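Date: Friday, March 19, 2021
Subject: Re: [treloar-users] Gripper drifts after finger change

Mohsin Yousafzai wrote:

> We swapped the fingers on our left arm for the long black ones and since
> then it closes a few millimetres off where it should. Rodberg's manual
> says to re-zero and leave it at that. We did that twice. It picks blocks
> well enough but anything with a thin rim is hopeless. Does anyone have a
> routine they trust for setting up after a finger change? Also, how often
> do people do it? Ours has had 2874 cycles since the last full setup.

Mohsin,

Re-zeroing only tells the arm where the fingers meet. It says nothing about where that point sits in relation to the wrist, and with longer fingers that has moved. You need to set the tool offset again as well, and then the wrist camera if you use it for picking. We run two arms on one bench with the Treloar software and I do the whole lot after every finger change. It takes me a morning, less if the screws behave.

What follows is copied from our cell notes with the local bits taken out. Where it disagrees with the Rodberg manual, try the manual first and tell me if it was right.

1. Before you start

Power the arms up and leave them to warm through before measuring anything. Our offsets taken cold never agree with the ones taken an hour later. Check the finger screws with the arm held, not hanging on its brakes. If a finger rocks at all under your thumb, stop and sort that out, as everything after this will be wasted. Look at the cable loops too. Ours used to pull tight when the wrist was turned fully one way, and it shifted the reading enough to notice.

2. The test piece

We gave up on the machined block for the final check. It is too forgiving, as you have found. We use two round dishes from Flisen, the white one sitting in the blue one, on the bare bench well away from anything the arm could catch. The rims are close together, so a small error in height or reach shows up at once. Move both arms out of the way, put the stack down by hand and save a picture from the fixed camera. That becomes the reference for the session.

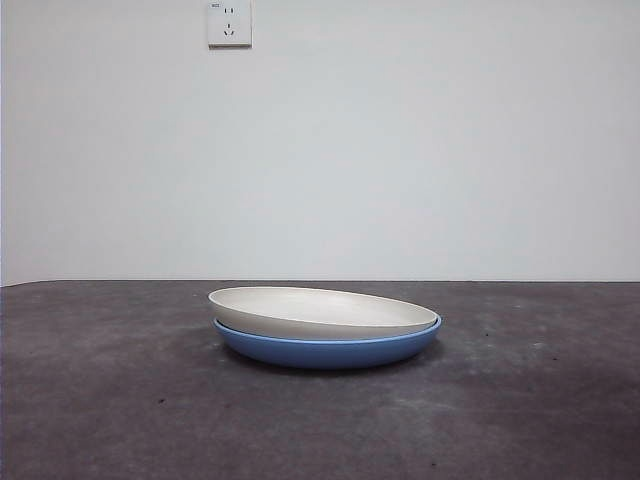
3. Tool offset

Clear the old offset completely. Do not edit it. Treloar keeps the old rotation if you only change the lengths, and I lost a day to that last April. Close the fingers, bring the tip to the pointer on the bench and record it from 6 different wrist angles. Spread them out as far as the cables allow. If the software reports a residual you don't like, throw away the lot and start again instead of deleting the worst one.

4. Wrist camera

Only do this once the offset is good. Open the fingers, drive slowly down over the near rim and stop short of the bench. You want one finger outside the rim and the other over the inside, with the rim running up the gap between them.
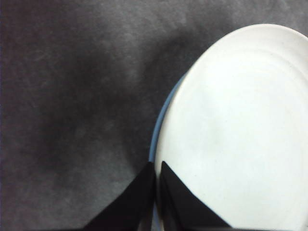 If the gap sits to one side of the rim, correct the camera offset in small steps and drive in again from the start height each time. Don't nudge it in place, as backlash will hide the error. Try it from more than one direction before you save. We also drop the speed to 400 on the Treloar scale for this, and put it back afterwards. Write the old speed on a bit of tape stuck to the bench or you will forget.

5. Touch check

Close the fingers and send the arm to the place where the two rims meet, coming in from above. The tip should arrive there without shoving the stack along. Keep a hand on the stop button the first time. If the tip lands short, your length is wrong. If it lands to one side, and the side changes when you turn the wrist, go back to section 3 and do the angles again. Any time the stack gets knocked, set it back to the reference picture before the next go.

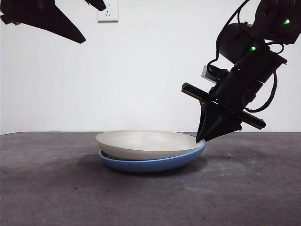 Mohsin wrote to me off-list after I sent him a rough copy of this, and said I could pass it on: he had been editing the old offset, as in section 3, and clearing it first got rid of most of the drift. He still sees a small error when the wrist is turned right round, and wants to know if a worn finger mount would do that.

It could. Take the finger off and look for a bright patch on the mounting face. The mounts on ours came from Festavar and one of them wore more on one side, so the finger leaned under load and looked fine at rest. Swapping left and right is a quick test. If the error moves with the finger, change the mount.

As for how often, I do sections 3 to 5 after any finger change or knock, and section 5 alone on Monday mornings. I don't go by cycle count. Our last full setup was 82 days ago and the touch check is still good.

If anyone has a way to do section 3 without a fixed pointer, please post it. Ours gets bent.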